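Una mañana con la pinza de Hinar (y un montón de pinceles)

2020-03-21

Me invitaron a pasar por el laboratorio de Hinar para ver cómo ponen a punto la célula de pintura, y claro, dije que sí antes de terminar de leer el correo. Yo me esperaba vallas, luces giratorias y gente con casco. Pues no: una mesa de madera, botes de pintura, una lámpara de las de salón y un brazo con su pinza negra. ¡Me encantó!

Octavian Enache, el técnico que lleva el mantenimiento, estaba a media faena con la revisión de las 250 horas. Toca mirar los dedos de la pinza, repasar la cámara de la muñeca y volver a ajustar la altura de la mesa en el programa (la célula se llama Tisusar, por cierto, y allí todos lo dicen como si fuera el nombre de una prima).
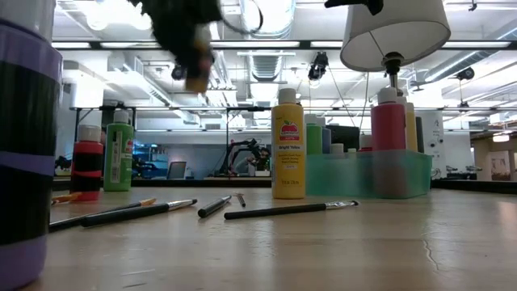 ¿Cada cuánto se cambian las almohadillas de los dedos?
Cada 3,000 agarres, o antes si al pasar la uña se nota un escalón en la goma.

El juego que llevaba puesto iba por los 1,270, así que todavía le quedaba vida. Octavian las limpió con un paño sin pelusa, apretó los tornillos en cruz y me dejó girar la llave en el último. Creo que luego lo repasó él, cosa que entiendo perfectamente.

Lo que más guerra da son los pinceles. Un mango es finito, rueda en cuanto lo rozas y, si los dedos no cierran paralelos, se escapa de lado. Por eso, después de cada revisión, repiten la prueba de cierre con una galga que les suministra Torico, primero en vacío y luego con el material de verdad encima de la mesa.
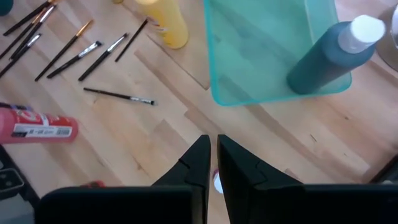 Los dedos de la pinza frente a los pinceles y la cubeta de color verde azulado.

Después viene la cámara. Hay un tornillito de la sujeción que se afloja con las vibraciones (el número 151 en el despiece, me lo aprendí de tanto oírlo) y, cuando eso pasa, el brazo cree que el bote está un pelín más allá de donde está. Ahora le ponen una gota de fijador suave y anotan la fecha en el cuaderno. El soporte nuevo, uno de Jitaru con doble tornillo, debería llegar en junio y ya veremos si se acaba el problema.

También pregunté por los cables, que soy de las que tropiezan con todo. La norma es mover el brazo despacio por todo el recorrido, con una mano cerca de la parada de emergencia, y mirar que ninguno quede tirante.
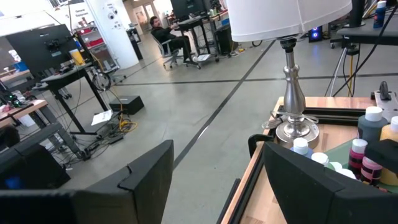 El laboratorio visto desde la muñeca del robot, con la mesa de los botes a la derecha.

Me fui con una mancha en la manga y con ganas de volver cuando monten el soporte. Octavian me ha prometido que la próxima vez me deja apretar dos tornillos.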